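Contents Previous Next Glossary Index

Culterora Open Texts > Everyday Food Science > Part 2 > Chapter 6

Chapter 6
Why Food Goes Stale, Soft and Sour

I started keeping a food diary in graduate school, and I was terrible at it. I was supposed to write down what I ate. What I ended up writing down was what I threw away: half a loaf of bread, a bag of crackers that had gone limp, three peaches with brown shoulders. By September I had 211 entries, and my adviser, Antonina Savchuk, told me to drop my old topic and work on those.

So this chapter is about water, mostly. I know the title promises more, but if you can follow where the water in a food is and where it's trying to go, you're most of the way to understanding shelf life.

Let's begin with crackers. A fresh cracker holds very little water, and the air in your kitchen holds plenty. Leave the bag open and moisture moves into the cracker until the two are in balance. Bread left out on the same counter does the opposite and dries at the crust. (Bread also goes stale in a sealed bag, which confused me for years — we'll get to starch in Section 6.3.) 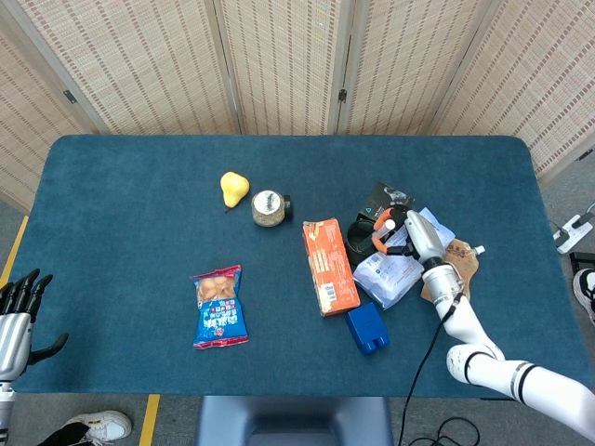 Fruit is a different story, and a messier one. A pear is still alive after it's picked. It breathes, it uses up its own sugars and acids, and it gives off ethylene, the gas that tells it to ripen. Pears ripen from the core outward, so press gently near the stem, where you'll notice the softening sooner than at the wide part.

Then there's the stuff in jars. Salt, sugar and acid all make life hard for microbes, and a tight lid keeps new ones out. Open the jar and the clock starts, though how fast it runs depends on what's inside.

You'll need one new term before Section 6.1: water activity, written aw. It runs from 0 to 1 and tells you how available the water is, which isn't the same as how much of it there is. Honey has water in it and keeps for ages. Try explaining that to a friend before you turn the page!

Contact the editors | © Culterora | Back to top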